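Spent the afternoon reading the new Stillow handling guidelines for demonstration work, all 4 sections. I have opinions. Thread, probably too long.

First, what it is. Stillow wants everyone who records people doing tasks with hand-held grippers to follow one set of rules, so that recordings from Plornon can sit next to recordings from Strickland and a robot can learn from both. Fine goal. I've wanted that for years.

My problem starts on the first page. "Operators shall perform each task in a natural manner." Two paragraphs later: "Operators shall avoid unnecessary motion." Pick one. People scratch their nose. People pick a cup up, change their grip and set it down again. That's natural, and it's also the stuff this document tells you to throw out.

Lucinda Begay asked on the working group call who decides what's unnecessary. The answer was "the reviewer." Who trains the reviewer? "The guidelines." I wrote that down word for word because I knew I'd want it later.

Now the numbers. The draft leans on a pilot with 1,481 recordings, of which 1,051 passed review. That gets presented as proof that the rules work. All it tells me is that the reviewers had a rule sheet and used it. Did robots trained on the 1,051 do any better than robots trained on the whole pile? Not in the draft. I looked in the appendix too.

And I would really like to see the ones that got tossed. If half of them are fumbled grips that the operator then fixed, you've thrown away your best examples of how to fix a fumbled grip. A robot that has only watched clean pickups has no idea what to do with a bad one.

Someone is going to say "but bad demos teach bad habits." Sometimes, sure. So tag them. Keep them in a separate folder. You can always leave a folder out of training. You can't get back what you deleted.

OK, section 2, setup. I agree with more of this than I expected to. Mark your stations. Keep the same table in the same place for a whole batch. Write down when you move it. Dull rules, and I've seen entire batches go bad for lack of them.

But then it asks for floor markings "of a uniform type" and never says what type. Tape? Paint? Numbers or letters? Which way do they face? Jetby read it one way and we read it another, and both of us pass. If two shops can follow a rule and end up with different floors, the word "uniform" needs to come out.

Cables get one line. ONE. "Cables shall be managed appropriately." You've got a person with a gripper in each hand and a cord coming off each gripper, reaching across a table all day, and the safety guidance is the word appropriately.

What I'd write: decide where the cable runs before the first take. Leave enough slack for the longest reach in the task, then test that reach with the grippers on. Nothing loose where the operator steps. Check it again after every break. Four sentences. Please steal them.

Jamie Parsons pushed back on me here and said a standard can't cover every room. True! It can cover tripping, though. Every one of these rooms has a floor.

Section 3 is objects, and it's the part I most want to like. It says to use real household things and to vary them. Good. Then the approved list is nearly all solid colored blocks and boxes, with clear plastic "discouraged due to perception difficulty."

Come on. Open any kitchen cabinet. Clear cups, clear lids, wire racks you can see straight through. If depth cameras have a hard time with that stuff, it's a reason to record more of it.

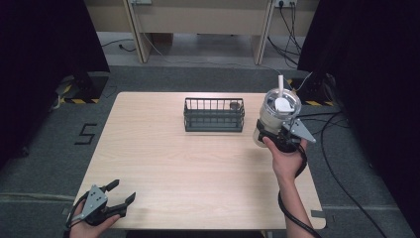
A tumbler with a straw is a great test object, by the way. It's tall, there's a lid on it, and the straw can catch on whatever is above or beside it. Squeeze too hard and the sides may give. The draft would have you swap it for a block and call the task equivalent.

Same goes for the idle hand. Section 3 has a line saying that the hand not in use should "return to neutral and remain still." Neutral isn't defined. I've asked twice. What most people do with a free hand is hover near the work in case they need it, and I'd bet a robot with two arms should learn that too.

Section 4, on consent and operator fatigue, is short and mostly good. Breaks are required. Operators can ask for a recording to be pulled without giving a reason. Credit where it's due, I expected to be angry and I wasn't.

One gap though: it sets a maximum session length and no limit on takes inside the session. Anyone who has had a quota knows how that goes. You just work faster. Put a number on the takes or admit the time limit is decoration.

So would I sign it? Not this version. I'd sign one that defines its own terms, keeps the failed takes, lets clear plastic back in and says something useful about cables. None of that costs much.

I'd also want one comparison, even a small one. Train on the approved set, train on everything, run both on the same tasks and publish the result whichever way it comes out. If the filtered set wins, I'll say so on here and stop complaining about the reviewers.

Comments are open until the end of July. If you do this work for a living and you hate the word "appropriately" as much as I do, send them a note. Lucinda is collecting wording suggestions from anyone who doesn't want to fill in the form, which is its own problem and another thread.

Small correction to the post about floor markings: Jetby tells me they've since asked Stillow for a ruling and haven't heard back. Neither have we.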